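Robotics Club Notes: The Kitchen Task, So Far

I was asked to write something upbeat about the robotics club for this issue. I'll do what I can.

For those who don't follow the club, it meets Saturday mornings at the Fendoldale community annex, and this winter it dropped the line-following cars and the sumo bots in favor of what the sign-up sheet called "real household robotics." The arm is named Gundeo. The software the students write for it is named Pop, after the noise the first version made through the laptop speaker whenever it lost track of where it was, and it made that noise a lot. They are preparing for the Lirkberg student challenge in February, where teams get a kitchen task and a time limit and a judge with a clipboard.

The task this year is drawers and snacks. A drawer has to be pulled open by its handle, a packaged item has to go in, and the drawer has to be shut again. My niece could do this at two. I said so at the first meeting I sat in on, and one of the ninth graders told me, politely, that my niece had been practicing her whole life. Fair enough. I wrote it down.

What bothers me is the way these projects get talked about. The flyer in the school lobby says the students are "building the home helper of tomorrow." They are not. They are teaching one arm to deal with a few drawers and a small pile of groceries under decent light. Costel Munteanu, who runs the club, agreed with me when I brought the flyer up, then admitted he had approved it. He says kids don't sign up for a flyer that promises a drawer. I still think they might.

The money is worth a mention too. The club raised 810 dollars over the fall, mostly from the car wash and the used book table, and most of it went to replacement parts and a second power supply. I asked what the first power supply had done wrong and got three different answers from three students. The parts list is now kept in a shared spreadsheet, which is an improvement over the back of a pizza box.

Now to the results, and I'll try to be fair. The plan is to collect 3000 practice attempts before February, with the students steering the arm by hand and saving every run. Pop then learns from the saved runs. I asked what happens if the runs are bad. "Then it learns to be bad," said a girl in the back, without looking up from her screen. It was the most sensible thing I heard all morning, and I'd put her in charge of the flyer.

The first test they let me watch was 20 tries at a single drawer. Pop got the handle on some of them. On others it closed the fingers on air and pulled with great confidence. The team counted a try as a success if the drawer moved at all, and I objected to that, loudly enough that the rule got changed. A success now means the drawer open wide enough for the item to go in. The score dropped right away and there was some grumbling. I think the new number is the only one worth taking to Lirkberg, even if it looks worse on the poster.

Bags are the other headache. A box keeps its shape and a can keeps its shape, but a chip bag folds and slides and shines back at the camera. The students want soft items in the practice set anyway, and on this one I'm on their side. If a robot can only handle things that never bend, it isn't going to be much use around food.
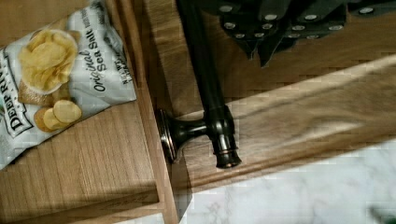 Will the robot be able to put away groceries in an ordinary home by the end of the school year?

Costel's answer was that it won't, and that he would be suspicious of any club that said otherwise. The goal for this year is one drawer and one item at a time, in a room the software has already seen.

I liked that answer more than I expected to. I would like it better printed on the flyer.

There are still open questions I didn't get far with. What does Pop do when the drawer is already open? (The students looked at each other.) Has anyone tried it with the blinds up? (Once, and they'd prefer not to discuss it.) Who decides when it's safe to stand next to the arm? That one they had a good answer for: one person keeps a hand on the stop button for the whole run and does no other job, and they rotate so it doesn't always land on the youngest.

Visitors are welcome on Saturday from 10 a.m. Please use the side door and keep your coffee off the workbench. If you have an old drawer unit you don't want, especially one with odd handles, the club would be glad to have it.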